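Posted in December by Reece Inskip

Blank views and the wrist camera

I've spent the last month on a side question for the Evholm work: how much of a wrist-camera policy's training data carries no useful image content, and what happens to the policy if you take that data out. The short answer is that taking it out made things worse. The longer answer has some detail in it that I want written down before I forget how the splits were built.

The setup is the Hebden pick-and-place task, unchanged from my earlier posts. There are 500 teleoperated demonstrations, one wrist camera and no external view. The policy is a small action-chunking transformer which takes the current image and the joint positions and predicts the next 15 actions. Waldemar Michalski wrote the original training code at Prodmont and I've kept his hyperparameters throughout, including a couple I'd have chosen differently.

In a wrist view the target is often out of shot. The operator knows where it is, having a pair of eyes and a whole room to look at, and moves accordingly. The policy gets whatever is beneath the camera. For a fair part of each approach that's tabletop, a shadow, and possibly one corner of something.

I scored every image by local gradient energy after a light blur, so sensor noise and dust wouldn't count as texture. Anything under the threshold was labelled low-content. My first threshold was far too generous and swept up useful views with a small object near the border. A pale rim against a taupe-grey table covers very few pixels, and averaged over the whole image it disappears. Scoring by tile and keeping the maximum fixed most of that.

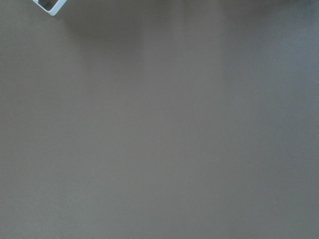

Filtering by tile maximum

With the tile version, a view with a bit of light-coloured edge in the top left corner is kept and a view of plain table is dropped. Soft shadow bands fall under the threshold at every tile size I tried. That bothered me at first, as a shadow does say something about what's past the border. I left it alone for this round.

The filter labelled 19 per cent of the images as low-content. I then trained three policies: one on everything, one with the low-content images removed, and one with them kept but their loss weight cut by a factor of 5. Each was trained from the same initial weights, and evaluated on the same list of start positions.

Results

The full-data policy was the best of the three. The down-weighted one was close enough behind that I wouldn't claim a difference. The filtered one was clearly worse, and the failures were nearly all of one kind — the arm would reach a patch of bare table and stall, making small corrections back and forth until the timeout.

In hindsight this is easy to explain. The low-content images don't tell the policy where the object is, but the joint positions recorded with them still carry information, and the actions show what the operator did while travelling blind. Remove them and the policy has no examples of crossing that region. At test time it ends up there anyway.

I also tried feeding the filtered policy a short history of four images. It stalled less often but was still behind the full-data version, and inference slowed enough that I had to shorten the chunk. That makes the comparison unfair in both directions, so I'm not reporting it as a result.

Caveats

One table, one finish, one lighting arrangement. A patterned surface would break the gradient score completely. The start positions were drawn from the same region as the demonstrations, which favours any policy that has memorised a route. Waldemar's view is that the joint positions are doing most of the work and that I should mask them and rerun. He's probably right. The masked runs are queued for Saturday, when the cluster is quiet.

The tile scorer is in the Promier repository under the filtering branch. The labelled index needs tidying before I can share it.

Recent posts

Chunk length and the cost of being wrong
Hebden task, revised start positions
Notes on colour jitter for grey backgrounds
Joint encoder drift, part two
Moving the training code off the old server

Search this blog
Enter keywords
Go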